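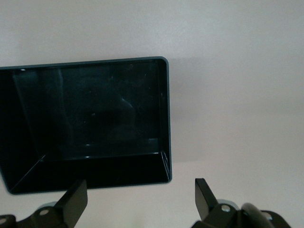
Open-topped container, dark interior, seen from above.

Lurneo Registry 6, reviewed 2022-10-11

Lurneo Registry is a desktop catalog program for private art collections. It stores ownership records, insurance values, loan paperwork and storage locations. I tested version 6 with a working inventory of 3467 records, mostly prints and works on paper, exported from Rastar.

The import took two passes. The first stopped at a record with no acquisition date, a field Lurneo treats as required. Once a placeholder was entered, the rest came through, including 1351 linked condition reports. Accented characters in artist names survived. Frame dimensions did not, and had to be mapped by hand.

Provenance is the strongest part. Each transfer is a separate entry with a date range, a source document and a confidence rating. Gaps are flagged in the printed report. Holding companies can be nested, so a painting owned through a trust and insured by a third party shows both names. Bastos, which I used until June, allows a single owner field and a note.

Valuation is weaker. Amounts are kept in one base currency, and the exchange rate is fixed on the day of entry. An appraisal in euros cannot be restated later without retyping it. The Cernico plug-in corrects this at extra cost.

Search is quick. Location history is adequate, though moving a crate does not move the works assigned to it. The manual covers this in one sentence, under Shipping.

Recommended for collections with complicated title. For a simple household inventory, Bastos is cheaper and sufficient.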